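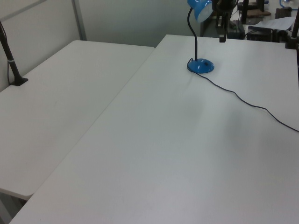 台灯任务 图集与阶段记录

首页 | 项目 | 图集 | 数据 | 联系

Steltero 桌面操作小组,2023-07-28 更新。先放图,文字赶出来的,有错别字见谅,回头再改。

这一页记的是“带线物体”这条支线。台灯、两张白桌、一根拖出去的黑线。方法名字内部叫 Grosis,四月份起的,后来懒得换。

图 1 说明
蓝色台灯,底座圆的,反光很强。灯臂是细的鹅颈。电线从底座后面出来,绕一小下,再往右一路拖到桌边方向。线跟白桌面对比很清楚,分割基本靠这个吃饭。

两张桌子中间有条缝,右边那张略压着左边。标定的时候注意,不要当成一个平面去拟合。我们第一版就是当成一个平面,结果左半边的高度整体偏了,查了两天。

桌面右侧有一片发暗的影子,还有些淡淡的污迹。阈值法会误检,把影子边缘当成线。现在改成先取骨架,再按连续性筛,好多了,偶尔还会断。

任务怎么定的
给一句指令,把灯挪到目标位置,线不能缠住底座,也不能被拖得绷直。听着简单。难在线:看得到的只有一段,出了视野那头固定在哪里,策略不知道,得自己猜松紧。

成功的算法:底座中心落进目标圈,灯没倒,线没绕过底座。三条都满足才算。灯罩朝向这一轮不计分,下一轮加。

方法,简单写
输入:固定机位的图像,加上机械臂自身关节状态。没有用深度,底座太亮,深度图上是一个洞。
中间表示:线用一串有序的点表示,从底座后方的出线口开始排,排到看不见为止。灯只用底座的椭圆加一个灯臂方向,灯罩不建模(经常有一截在画面外头,建了也不准)。
输出:短段的末端轨迹,走完一段重新看一次图,再出下一段。
段长试过几种,太长线会被甩起来,太短就一直在原地抖。

数据
遥操作示教 183 条,全部是同一盏灯。灯的起始位置每条都换,线的形状随手摆,不刻意。标注只标出线口和可见末端,中间的点自动补,人工抽查。抽查里出错最多的是线自己交叉的情况,顺序会串,后面单独洗了一遍。

另外两组对照:
一组不给线的点串,只给图像。抓得住灯,挪得动,但是常把线压在底座底下,自己不知到。
一组给点串但不重新看图,一口气走完。前半段很像样,后半段线的形状已经变了,它还按老的走。

目前看到的结果
完整方法明显比两组对照稳,尤其是目标在左边那张桌子的时候,也就是要跨缝。跨缝时底座会磕一下,有重新看图的版本能把位置补回来,没有的就歪着过去了。具体表格等重跑完再放,现在的数是旧相机位置下测的,不想让人引用。

失败的样子
1)灯臂被当成线。都是黑的、细的、弯的,从底座上来那一段最容易混。加了一条规则:点串必须从出线口起,不许从底座上表面的中间起。
2)抓灯臂而不是抓底座。鹅颈一受力就变形,灯头乱晃。示教里后来全部改成从底座侧面夹。
3)高光。底座前沿那一道亮边,椭圆拟合会被带偏。换了个鲁棒一点的损失,够用。
4)背景。桌后面设备比较杂,竖杆、黑盒子、纸,还有一小截蓝色的线。那截蓝色跟灯的颜色接近,检测框跳过去过好几次。现在直接按桌面范围裁掉,笨办法,有效。

布置备忘
左右桌的后角各有一根黑色立杆,别碰。碰了外参就要重标,一次小半天。桌子前沿是斜着对机位的,这个角度保留,不要“顺手摆正”,旧数据就对不上了。光尽量平,开侧灯会让底座的反光更难弄。

跟 Abou Zeid 那边的对比
他们在 Rikley 基准上做的是绳子和网线,一端固定、位置已知,表面是哑光的。我们的点串格式跟他们兼容,导出脚本在数据页。直接拿他们的权重来跑,线的部分能用,灯的部分完全不行,这也正常,训练里没有这类东西。微调之后的对比还在排队等机器。

接下来
灯罩朝向加进评分。换一盏底座不反光的,看高光到底占多少问题。换白色的线,估计会很惨,但总得测。

原始轨迹和标注说明在“数据”栏,下载前先看里面的 readme,坐标系写在第一段,已经有人搞反过了。问题请走“联系”页,回得慢,见谅。

上一页 | 下一页 | 返回图集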